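Keeping Bread Good All Week

I bake on the weekend and we eat from it until it runs out, so I have become a little obsessed with the days in between. Good bread deserves better than going stale on the counter, and most of what helps costs nothing!

Start with cooling. A loaf that goes into a bag while it's still warm will sweat, and then the crust turns leathery and mold shows up early. I give mine two full hours on a rack, longer for a big rye. If you bought it warm from the bakery, same thing - take it out of the bag as soon as you get home.

Crusty loaves like paper or a clean dish towel. Soft sandwich bread and rolls like plastic, with the air pressed out. Once you've cut into a crusty loaf, stand it cut side down on the board and leave it alone until dinner. I love this one because it's so simple and it really does keep the middle soft.

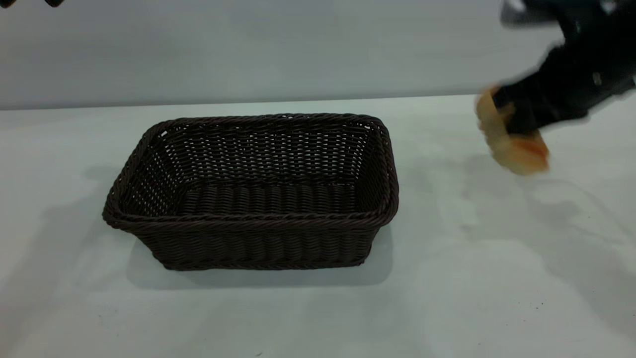

Skip the fridge. Bread goes stale faster in there than it does on the counter, and it picks up the smell of onions. The freezer, on the other hand, is wonderful. Slice first, then freeze in packs of four or six slices with a bit of parchment between them, and you can pull out just what you need for breakfast. Straight into the toaster, no thawing.

For a whole loaf that's gone hard (but has no mold!), run it quickly under the tap, crust and all, and put it in a 325 degree oven for ten minutes or so. The first time I tried this I couldn't believe it was the same bread. Eat it that day, though, it won't come back a second time.

Ends and odd bits go in a freezer bag for crumbs, croutons or bread pudding. Mine is almost full again, so I know what's for dessert. And shake out your bread box once a week and wipe it down with a little white vinegar, then let it dry with the lid off. Old crumbs in the corners are where mold gets going.

Posted by Sutrisno Rahman

540 shares | 6 comments

Related tips
Getting Burnt Sugar Off a Saucepan
Sharpening a Bread Knife at Home
What to Do With Too Many July Tomatoes
Cleaning a Toaster Without Making a Mess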